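Printing the parish newsletter – notes for the Muvcombe talk

Slide 1. Thank the hall. Say who it's for: anyone who has been handed a newsletter and a printer and no instructions.

Ours goes to 1415 houses in Barnmont. Four pages, black ink only. We tried colour once and the bill was silly.

Slide 2. Paper. Buy it all in one go, same weight, same make. Keep it indoors. The garage is too damp and you'll get jams. 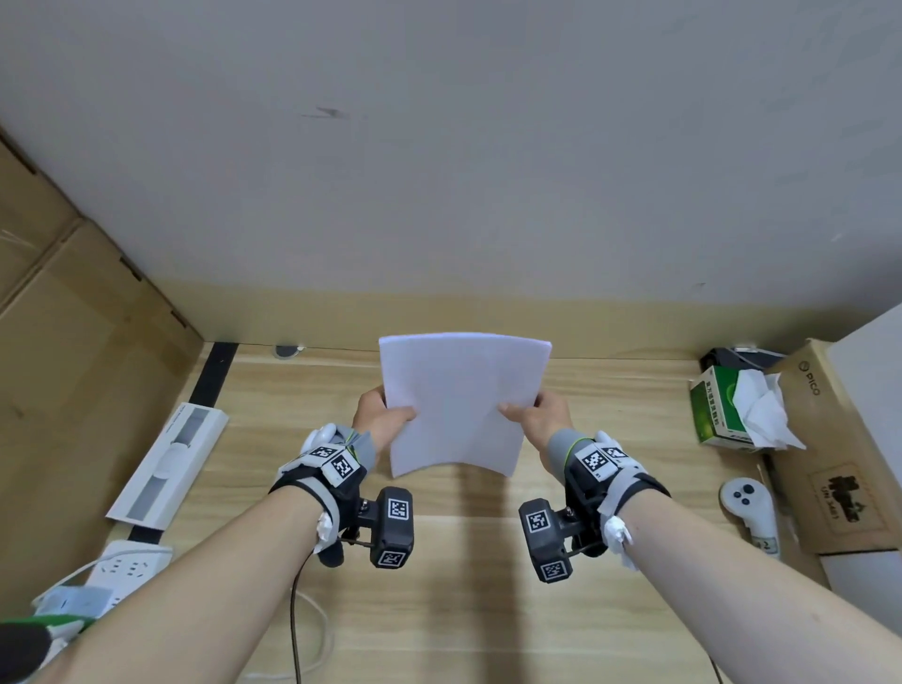 A stack of plain paper, held at both sides.

12 Shares

Slide 3. Copy deadline. Ours is three weeks before delivery. People will still send things late – hold them over to the next issue. Mention the August issue, when we waited for the flower show results and everything went out after the bank holiday.

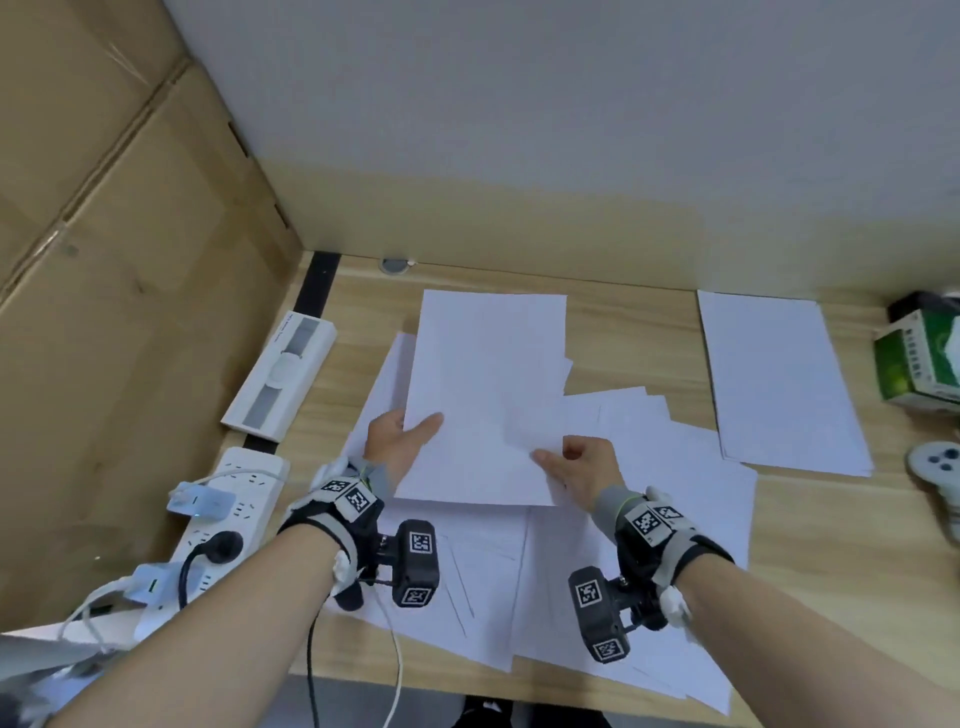
Ask for articles as plain text in an email. No posters turned into photos, no fancy lettering. 300 words is plenty. Read phone numbers back to whoever sent them.

Slide 4. Layout. We use Uselance, mainly as it was already on the computer. Any program will do if you keep one template and don't fiddle with it. Adverts go on the back page, all the same size.
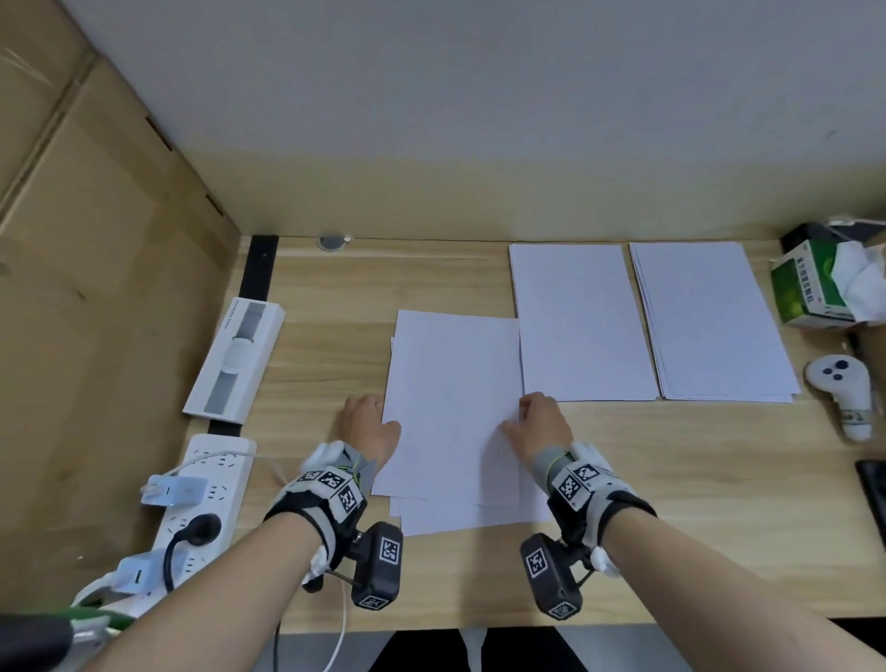
Loose sheets on the desk, edges not lined up.

Slide 5. Folding and delivery. Fold by hand up to a few hundred, then borrow a machine. Bundle by street, with the number of copies on a slip on top.

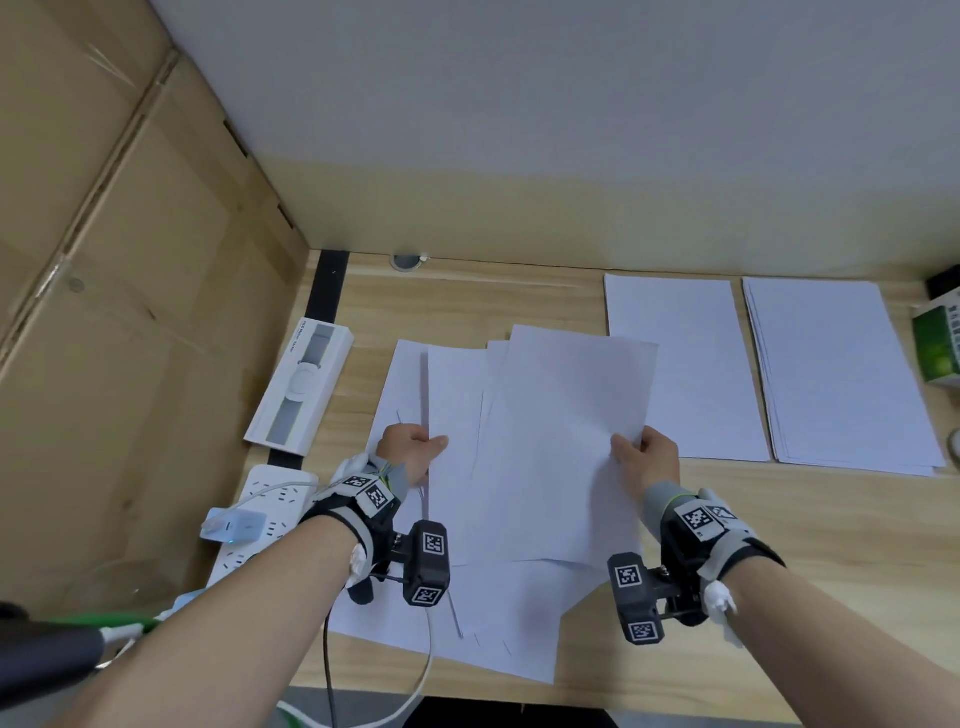 Flats need a separate bundle – check the door codes first. Keep 4 spare copies for the file.

Questions. Hand round the costs sheet.

3 Comments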